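3.2 Towel handling at the machines

Towels left on equipment were the most common item recorded at the Stonstead site, making up 1,170 of the 3,418 entries in the log. Staff at Stonstead and Carkgate follow no fixed rule for where a towel should be left between users, and most end up on whichever bar or pad is nearest. Fig. 2 shows one such case on a white machine with black padding.
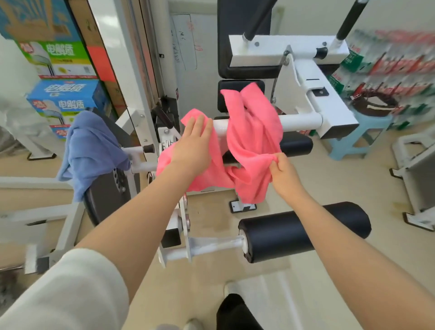
Fig. 2. Pink towel handled on a horizontal bar; a pale blue towel hangs over a padded arm section to the left.

We coded each towel by its support (bar, pad, seat or floor) and by its state (folded, draped or bunched). A towel was coded as bunched where no straight edge could be followed for more than 200 mm. Bars gave the least stable support in our trials, as a towel with uneven ends tends to slip towards the longer side. Pads hold cloth better but hide marks on the covering, which then go unwiped.
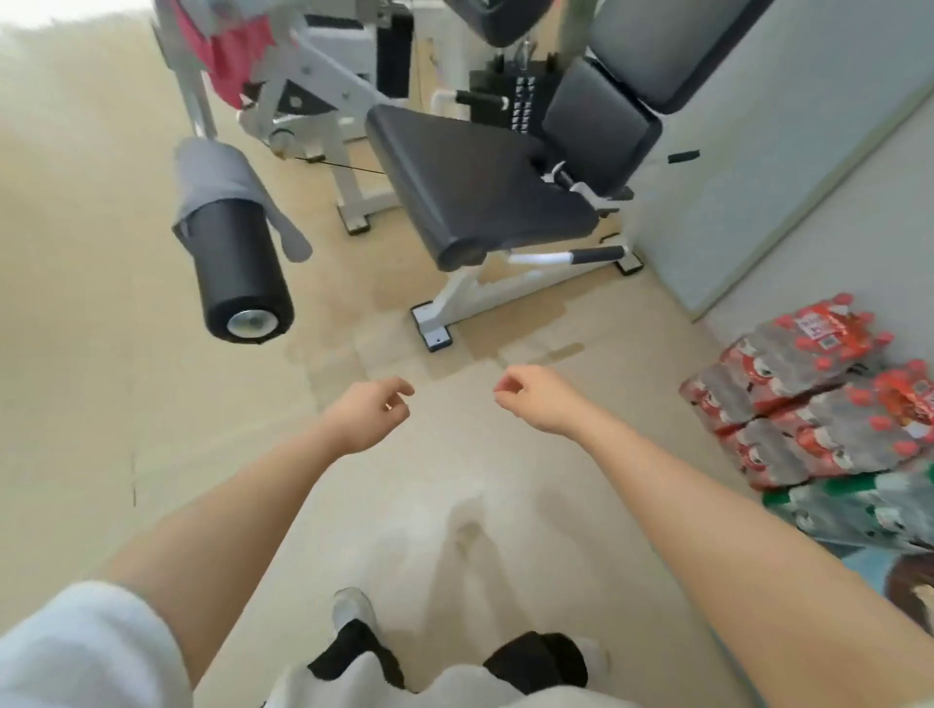
Seats were coded separately from backrests, as the two are wiped in different passes under the Lumbao cleaning schedule. Handles with foam grips were placed in a third class, because foam takes up spray and needs a longer drying time. Items on the floor within one step of a machine were assigned to that machine.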